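Current version: 7. Kept up by Malou Kárason and Hjalti Ásgeirsdóttir. Please read the section on naming before adding anything.

# Cunholm Folding Notes

Written notes on folding everyday clothes, sorted by garment. There are 1,783 entries at present, covering 17 kinds of garment. Each entry is one fold of one item, written up in plain text, with the start position, the steps in order and a remark on how the pile looked afterwards.

The notes started as a shared page for the Rundcombe clothes store, where everyone folded differently and the shelves looked it. They are now used for the Drindwood store as well.

## What is in the folder

- `notes/` – the entries, one file per kind of garment
- `garments.csv` – list of items, with fabric and colour
- `words.md` – the words we use for parts of a garment
- `old/` – notes from before version 4, left as they were

## Fields

| Field | Meaning |
|---|---|
| `item` | name from `garments.csv` |
| `fabric` | knit, woven, towelling, other |
| `start` | heap, hanging, flat |
| `steps` | free text, one step per line |
| `result` | neat, usable, redo |
| `remark` | optional |

## Start positions

**Heap.** The item is dropped on the surface from chest height and left as it lands.

**Hanging.** The item is held up by two corners, clear of the surface or just brushing it, before it is laid down. Write down which corners. For shirts, say whether they are shoulder corners or hem corners, or put "corner, unsure" if you couldn't tell.

**Flat.** The item is already spread out, front or back upwards.

Thin knits are the hardest to write up from hanging. The edge between the two corners sags a little even when pulled tight, and creases run inwards from wherever the cloth is held. Note the creases only if they are still there once the shirt is lying down.
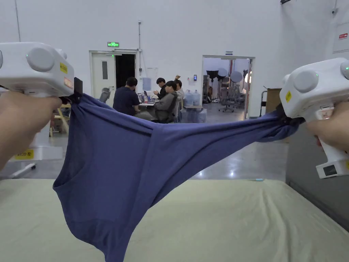 *Start position "hanging": blue knit shirt, held by two upper corners over the mattress.*

For the knit shirts the usual order is: lower the hem first, let the rest follow, smooth from the middle outwards, fold in the sides, fold up from the hem. Entries that fold the sleeves back separately have `sleeves` in the remark. Ásdís Oddsson's entries all do this and they are worth reading if you have long sleeves to deal with.

## Surface and room

Use the mattress if you can. It gives slightly under the hand, so a finished fold tends to stay where it was put. A bare table is fine for towels and trousers, but thin shirts slide on it. If you used a table, put `table` in the remark.

The room is large and bright, with white walls, white tables and a grey concrete floor. Other people sit and work in it, so keep finished piles on your own side and don't borrow a table without asking.

Smooth the mattress surface before each new item. Ridges in it show up as lines in thin cloth and have been written down as creases more than once.
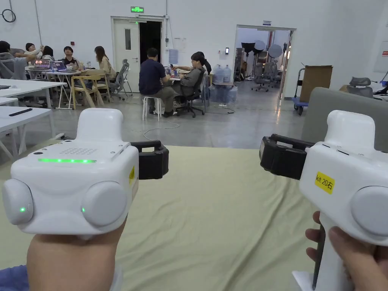 Tove Riis wrote that the advice on surfaces is too kind to the mattress: at Drindwood she gets flatter shirts on a table with a bath towel spread over it, and she would like `towel` allowed as a remark. Heiðrún Thoroddsen agreed, provided the towel is named in the entry. It will be allowed from the next version.

## Naming

Files are named after the garment in lower case, no spaces: `shirt-knit`, `shirt-woven`, `towel-hand`. Don't put colours in file names. Colours go in `garments.csv`, and "blue" is enough.

## Known gaps

- Fitted sheets have only 6 entries, and they contradict each other.
- Children's sizes are mixed in with adult ones in `shirt-knit`.
- Entries made before March don't say which way up the item was.

## Changes

Send corrections to Hjalti by Tuesday if you want them in that week's copy. Small spelling fixes can go straight in.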